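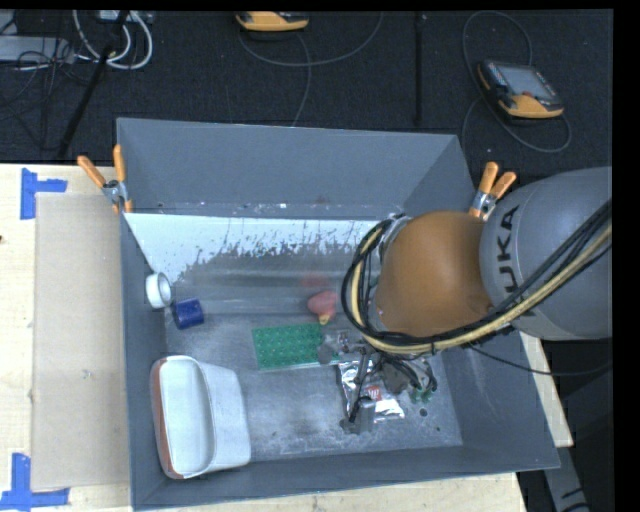
Figure 2. Crumpled aluminum foil with a small printed patch, in a gray tray.

3.2 Foil in household recycling

Aluminum foil was the material that residents of Enonthorpe were least sure about. Of the 819 households that returned the survey, around 200 said they put all foil in the garbage, including clean foil. Many wrote in the margin that they had been told different things by the town and by their building manager. The printed guide delivered each November lists cans and trays under metal but does not mention foil by name.

Printed foil (Figure 2) caused further doubt. Respondents often took coloured ink as a sign that the item was a plastic wrapper with a metallic finish. The scrunch test, in which a wrapper is squeezed in the hand to see whether it springs back, was known to fewer people in Enonthorpe than in Balleo, where it has been part of the school program for several years.

Food residue was the other common reason for throwing foil out. Respondents who cooked with foil every week were more likely to say that rinsing it was not worth the water. Those who used it mainly to cover leftovers tended to reuse the sheet and then recycle it.

We did not find a clear difference between houses and apartments once access to a blue bin was taken into account. Apartment residents in the Arsenault neighbourhood did report that small balls of foil fell through the openings in the shared cart, and several had stopped sorting it for that reason. The survey closed on 11th November, before the new carts were delivered, so their effect is not covered in this section.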